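Plamley Workshop Notes
Tips for keeping a two-finger gripper happy on laundry work

Cloth is the best teacher a gripper can have. Hard parts forgive a lot — a block will sit between two sloppy fingers all day and never complain — but a thin T-shirt hem finds every bit of play, every slick spot on a pad, every fingertip that closes a hair behind its partner. I look after the hand-held two-finger gripper on our folding bench in Plistcombe, and I love this job more than I probably should. These are the things I do to it, in no special order except that the pads come first. They always come first.

Wipe the pads before you blame anything else

Lint is sneaky. It packs down into a thin gray film that you can hardly see and the pads go from grippy to glassy. I use a barely damp microfiber cloth, wiping from the base of the pad toward the tip, then a dry one. No fabric softener anywhere near the bench, and that includes on your hands! Dryer sheets are worse. If a load came out of a dryer with one of those, I give the pads an extra wipe halfway through.

Skip the rubbing alcohol unless the maker of your pads says it's fine. I ruined a nice soft pair that way. They went hard at the edges and skated over everything.

The tissue test

Fold a paper tissue once, close the fingers on it, and pull gently with your free hand. It should tear before it slides. Try it near the tips, then deeper in. If it holds deep and slips at the tips, the pads are worn where you need them most, and swapping left for right will buy you a bit more life as long as your pads are a matching pair. Mine get changed at 900 grasps or when they fail the tissue test, whichever shows up first (it's nearly always the tissue).

Squaring up the tips

The pads should meet flat, both at once, with no light between them. Close the fingers slowly against a bright window and look through the joint. A wedge of light at the top means one pad is seated crooked or a linkage has some slop in it. Pop the pad off, clean the seat with a dry toothbrush, press it back on evenly and look again. I'd say that fixes it more often than any tool does.

When it doesn't, go to the pivots. Open the fingers halfway, hold the body still and wiggle each fingertip sideways. A tiny bit of give is fine. A click is not fine. Work joint by joint from the base outward with a fingertip resting on each pivot, and you'll feel which one is knocking.

Fluff in the joints

Elastic waistbands and fleece are the great shedders, and what they shed goes straight into the linkages. Canned air only pushes it farther in, so I use a small vacuum with a paintbrush held next to the nozzle: brush with one hand, suck with the other. Get in behind the pads. A wooden toothpick is perfect for the stubborn bits, and it won't scratch anything. Do this with the fingers open and then again with them closed, as different gaps show up each way.

Long threads are a separate nuisance. Snip them and lift them out in pieces with tweezers. Pulling a thread that's wound round a pivot just tightens it.

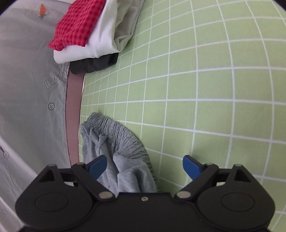
Go easy on oil. I know, a dry joint feels wrong, and there's a real pleasure in a drop of something slippery. But oil and laundry are enemies, and one spot on a white towel is one too many. I use a dry lubricant, put on with a cotton swab away from the bench, worked in with 20 or so slow open-and-close strokes, then wiped off until a clean tissue comes away clean. If the tissue shows a smudge, keep wiping.

Screws: snug, then stop

Any small screw going into plastic deserves respect. Turn it backward first until you feel the thread drop into place, then forward, and stop as soon as it's snug. A dot of nail polish across the head and onto the housing makes a great witness mark. When the line breaks, the screw has moved. I check marks whenever the lint comes out, and I keep a magnet tray underneath because I have spent far too much of my life on the floor with a flashlight.

What to put under the work

A printed grid cloth is lovely for lining up hems, but it needs a little care of its own. Any ripple in it becomes a ripple in your fold, and the fingers will happily pick up the mat along with the shirt. Press it flat, smooth it out from the middle, and clip it under the table edge on at least two sides. If the tips keep catching it, you're coming in too low. Raise your wrist slightly and let the pads close just above the mat, pinching up a small ridge of the garment first.

Ribbed and gathered fabric is the nicest thing to practice on. There's so much to hold! Move on to flat cotton napkins when you feel brave, and leave slippery linings until your pads are fresh.

The wrist and the view

If your gripper carries a camera, clean the lens with its own cloth and keep that cloth in a zip bag. Sharing it with the pads is how you get a smeary haze. A wide lens bends straight lines toward the edges, so don't try to judge whether a fold is square from the picture. Judge it from the bench. Check the mount for wobble too, with the same wiggle you gave the fingertips.

Spare parts drawer

Ours has two pairs of pads, a bag of screws in the right length, a toothbrush, toothpicks, swabs, tweezers and the good tissue. Pad sheet comes from Ruggiero, shelf code 812, and the replacement pivots are Dileo part 2559. Write the numbers on the inside of the drawer. Paper labels fall off and end up in the vacuum.

Store the gripper with the fingers open. Pads left squeezed together for weeks take a set, and then you're back at the window hunting for light. We left one closed all through September and it had flat spots you could feel with a thumbnail.

One more for anybody setting up a new one: run 100 slow open-and-close strokes with nothing in the fingers before you touch any fabric, then recheck every screw. New joints settle. Wipe the pads again after that, and start with a towel.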